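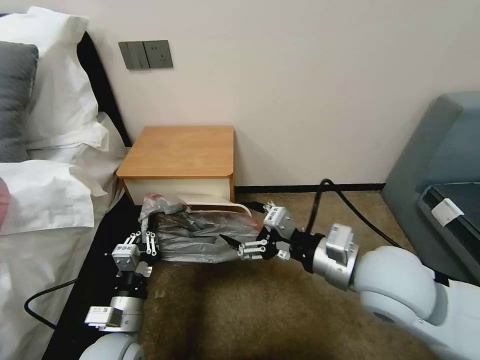 I went to the Osberg open day on 28th July with low expectations, and I'd call them about met. Osberg is the outfit that wants to put robots into hotel rooms and care homes to do the tidying. They had opened up their test rooms to anyone who filled in a form, and I had filled in the form.

The parking was bad. The coffee was free and tasted like it.

We were split into groups and mine got Murray Cloutier, who has a good loud voice and has clearly given the talk before. He walked us through a hallway of posters first. One of them said the company had logged 1,626 hours of "household tasks". I asked what counted as a task and whether the hours included the ones where it went wrong. He said all hours were useful hours. Fair enough, but I'd like to see my plumber try that on an invoice.

Then the bedroom. They've done it up as a plain, ordinary room, with a bed with white pillows and a black headboard, a little nightstand, a grey-blue seat on the other side and brown carpet. I will give them credit for the carpet. Most of these demos happen on a bare table under nice lights, and a floor with cables lying on it is much closer to how people live.

The job was a crumpled grey plastic bag on the floor in front of the nightstand. Two arms, one from each side, and the bag between them. If you have never watched a robot deal with a plastic bag, it is a strange way to spend part of a morning. One gripper had the left end of it over near the bed, the other had a black fingertip poked into it, and a fair number of grown adults stood there holding their breath. A bag has no proper shape and it's shiny, and Murray says both of those things are hard on the machine. I believe him. I also have a niece in grade two who picks up bags.

What I wanted to know was the price, and who is standing by when the thing gets stuck. On price we were told it was "too early". On the second question we were passed to Walid Salameh, who runs the testing side and was a lot more straightforward. He said that on the bag job they aim for 80 per cent and on a good week they get 70. He wouldn't call it ready. He also said bedding is worse than bags, and that he wouldn't want one working in a room with a guest asleep in it. I liked him.

There was a second stop, a kitchen run with a partner company called Grolent, but it was closed off while we were there. We looked at the door for a bit.

A man in our group who manages a small motel asked if it could do a room in under 50 minutes. Murray said that was the wrong way to look at it. The motel man said it was the only way he had of looking at it, and that pretty much ended question period.

They run another open day in October. Same form, and the bus from the station stops closer than the parking lot does. Bring your own coffee.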